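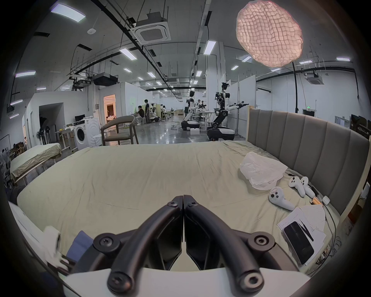 Can the headboard panels be cleaned without taking the headboard off the bed?
Clean it in place. Pull the bed a hand's width off the wall, vacuum down each channel with the brush head, then damp cloth top to bottom. Only take it off if the bolts need doing anyway.

Ticket 341
Subject: Large bed – headboard creaks, sheet won't stay on, stuff piling up on it
Opened by: Hưng Châu
Opened: 24/01/2020
Item: Gratmont bed, gray upholstered headboard, light wood edge
Priority: normal
Status: closed, see last entry

Original report
Headboard creaks when anyone leans on it. Not every time. Worse toward one end. Also the sheet is all wrinkles again an hour after it's made, and the bed keeps getting used as a table. Papers, chargers, bags. Can we deal with all of it in one go, I don't want three tickets.

Entry 1
Fine, one ticket. Order of work: clear bed, sheet off, check headboard, clean headboard, sheet back on. Don't start on the bolts with things still on the matress. Last time a screw went into the bedding and it took nearly 14 minutes to find.

Entry 2 – clearing
Controllers: keep together, leave the label on the one that has it. They go in the drawer, straps tucked in.
Cables: unplug first, then coil. Don't drag them over the side of the bed, they catch on the frame.
Papers and booklet: one folder, flat. The black box goes next to the folder, not on top of it.
Plastic bag: look inside before binning.
Cloths: wash pile. Dark blue one separate, I don't trust the dye.
Took longer than the rest of the ticket put together.

Entry 3 – headboard, first try
Leaned on it at both ends and in the middle. Creak is at the left end only, low down. Tightened the two bolts I could reach with the short key. Creak still there, maybe a bit quieter. Wrong key I think, it's slipping in the head. Stopped before I rounded it off.

Reply from Hưng Châu
Long key is in the Erkska tin, second shelf. Please check the felt pads too. Somebody put the pads on the wall side and none between the headboard and the bed frame.

Entry 4 – headboard, second try
Long key fits. Left lower bolt was more than a full turn loose. Right lower was OK, gave it a quarter turn. Uppers fine.
No felt between headboard and frame, Hưng is right. Cut four pads from the Lò sheet and stuck them where the wood touches. Wiped the wood first, they don't hold on dust.
Did bolts finger tight all round, then went back and tightened in a cross. If you do one side all the way first the other side ends up crooked and you start over.
Leaned on it again, both ends. Nothing. Will check tomorrow as well.

Entry 5 – cleaning
Vacuumed the channels. Lot of lint at the bottom where they meet the matress. Use the soft brush, the hard nozzle leaves lines in the fabric.
Damp cloth after, water only. Do a whole panel at once or you get a tide mark. Let it dry before the pillows go back.
Wood edge: dry cloth. No polish, it gets on the upholstery.

Entry 6 – sheet
Washed it on 40, out of the drum right away. It's the leaving it in there that sets the creases. Shook it out, hung it, put it back on a little damp at the hem.
Part of the trouble is size. The Busley sheet is short for this matress, so it rides up at the corners every time someone sits down. Added corner clips underneath, four. Better. Not great.
Either live with the clips or get the deeper sheet. I'd get the deeper one. Same color if they still have it.

Reply from Hưng Châu
How much is the deeper one? And can it go in with the narrow bed's sheet or does it need its own load?

Entry 7
Own load. Two sheets together twist up into a rope and neither gets rinsed properly. Price I don't have, asking. Order ref will be 123 if it goes through.

Entry 8 – next day check
Leaned on headboard, sat on edge, no creak. Pads still stuck. Two clips had come off at the foot end – put back on with the teeth facing in, I had them the wrong way round.
Bed already has a charger on it again.

Reply from Hưng Châu
The charger is mine, sorry. Moved it. Go ahead with the deeper sheet. OK to close.

Entry 9
Closed. Sheet ordered under 123. Bolts to be rechecked in April, long key is back in the tin. If the creak comes back before then reopen this one, dont make a new ticket.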